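Orside Tasting Panel: participants wanted, March intake

We are looking for 20 people to drink from paper cups and tell us whether the color of the cup makes any difference. Cup makers like to say that it does. Lolline, whose sales sheet landed on my desk last year, says a bright cup makes a drink taste fresher. I have read the sheet twice and I don't believe it, but I'm willing to be shown.

The test uses two cups, one gray and one yellow-green, both with a white rim.
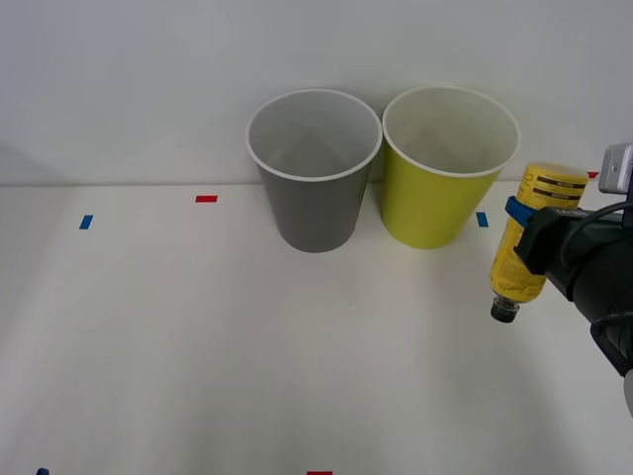

Murray Kereama thinks we are wasting our time, and wrote to say that people will taste whatever they expect to taste, so all we'll learn is who likes green. He may be right. Your form will ask which color you prefer, but only after the last sip.

Each session lasts 20 minutes. The cups stand side by side on a white table against a plain wall.

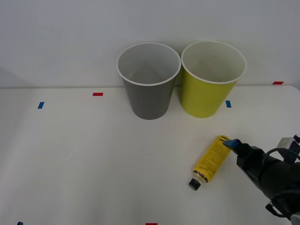
You'll get 5 small pours and a score sheet. Please don't try to guess what we want to hear. The last panel at Rolton was full of people being polite, and we threw the results out.

You must be 18 or over, with no cold and no food allergies. Professional tasters need not apply. Sessions start at 11 in the morning, upstairs in the Mahuika building, Room 5.

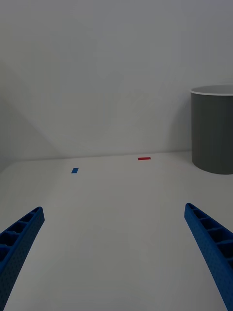

Is there any pay?
Lunch and your bus fare, paid on the day. We don't offer more than that.

To sign up, leave your name with Leonie Rewi at extension 2682.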